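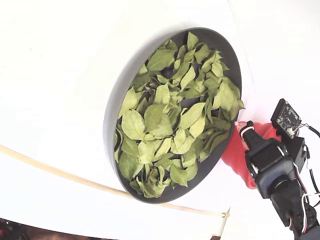
Ruth Clegg
Materials editor, Pluvley

Dried leaf, shallow dish: notes on sorting and storage

Dried leaves on a round, dark gray dish, set on a white surface. Color runs from pale sage to olive green. Most of the leaves are oval with a pointed tip, and the center veins can be made out on many of them. A large leaf toward the left has its lighter underside showing, with the branching veins clear.

The gallery has one plate at present. The notes that follow cover the points readers ask about most: the dish, the background, the grading of whole leaf, and what to do with it afterward. They apply to any plain dried leaf of this general size and shape. They do not cover powders, seed or root.

Dish
A shallow dish with a low rim is the standard choice for looking over dried leaf. A deep bowl hides the lower layers and encourages digging, and digging breaks leaf. Dark gray gives good contrast with green. White china works for dark leaf but makes pale sage tones look washed out. Shawky and Stondura both supply dishes with a matte finish in a size suited to this work — either will do. Avoid a high gloss, as the reflections are easily taken for pale patches on the leaf.

Background
Plain white, with no pattern or texture. A white surface allows the camera's color balance to be set the same way each time, and it shows dust and crumbs when the dish is lifted. Wipe it down between batches.

Depth of layer
Keep the layer loose. Small gaps where the floor of the dish shows through are acceptable and help in judging how large the pieces are. If no floor is visible at all, the layer is probably too deep to check properly. Do not press the leaf down to make it fit. Take some out.

Curl and fold
Some curling is normal in dried leaf. The plate shows flat leaves, folded leaves and a group of tightly curled ones near the bottom rim. Curl alone is not a fault under the Pluvley grading sheet. Record it as "flat," "part curled" or "tight," and grade on color and wholeness. Tight leaf takes up more room in a jar for the same weight, so it should be packed by weight and never by volume.

Color
Judge color in daylight or under a neutral lamp, and use the same light for every batch in a set. Compare upper side with upper side. The underside of many leaves is lighter, and a batch with a lot of undersides facing up can be marked down unfairly. Turn a few over with tweezers before writing anything on the sheet. Freya Parsons keeps a reference card for this with 24 painted squares, the greens arranged from gray-green to olive. Copies can be had from her on request.

Wholeness
A leaf counts as whole if the tip and both edges are present. A crinkled edge is still an edge. Pieces go in a separate tray. Crumbs are sieved out and are not graded.

Handling
Dry hands or soft-tipped tweezers. Lift from underneath where possible. Leaves at the rim are the first to break when a dish is moved, so clear any that stick out past it before carrying.

Storage
Glass or tin with a close lid, kept out of light. Leave a little headspace. Check new jars after 7 days for clouding on the inside of the glass. If there is any, empty the jar, spread the leaf again and leave it 14 days before repacking. Label with the batch number and the date of packing, on the jar itself — lids get swapped. Paper bags are fine for short periods but let the leaf pick up smells from whatever is stored nearby.

Record keeping
Each plate is filed by number with its grading sheet. This one is plate 3599. The file holds the color reading, the curl entry and the packed weight. Barry Garside looks after the paper files and Hiyori Tanabe the scanned set. Where the two disagree, the paper sheet is taken as correct until the batch can be looked at again.

Changes to this page
The section on curl was rewritten in November. The earlier version treated tight curl as a lower grade, and sheets filled in under that rule have been left as they were. The depth note is new. Corrections should be sent to the materials desk with the plate number in the subject line.

Page last revised 2 February 2025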